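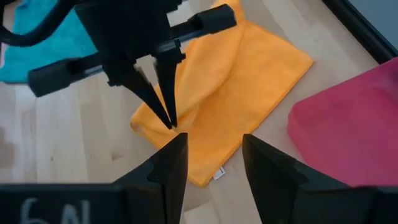
Page last updated: July, 4.15 pm

Hi Greer,

You asked for a plain account of where the Fudside tool library has got to with your money, so I'll start with the good bit – we're open four mornings a fortnight now, up from two, and the shelves at Oltlow Street are finally up and full.

The grant has gone mostly where we said it would. The biggest chunk paid for shelving and the second-hand lawnmowers, and $979 went on getting all the power tools tested and tagged, which was a bit more than I'd pencilled in. I took the difference out of printing. We had 1000 flyers in the budget and I got them done through Jandus on cheaper paper, and they look fine stuck to a fridge.

Membership is at 80 households. I'd hoped for more by now, but winter is slow for us (people don't want a hedge trimmer in the rain) and I expect it'll pick up when the gardens do. The things that never sit still are the carpet cleaner, the long ladder and, for some reason, the pasta machine. We've got a waiting list for the carpet cleaner and I'd love to talk to you about a second one.

Now the less good bit. The booking system from Zaugg has been a headache. It kept sending overdue notices to people who'd already brought things back, and I spent a fair few evenings apologising by phone. Waldemar Wasilewska has rewritten the returns part and it's behaved itself for the past month, but I've kept the paper book going alongside it and I'd like to keep doing that until spring.

We also had some tools come back filthy. We've changed the borrowing form so it says clearly that things need a wipe down before they come home, and we've started lending a cleaning cloth and a little brush with the mowers. Most people have been lovely about it!

The repair mornings are the part I'm proudest of. Lamps, toasters, a sewing machine from the seventies, one very sad accordion. We've got 20 people on the list for the next sharpening class, so I've split it over two sessions and borrowed another bench.

Still to do before the final report – the ramp at the side door, the insurance renewal and a proper sign. I've got one quote for the ramp and I'm chasing another. I'll send both through with the receipts.

Thanks again, and come and borrow something.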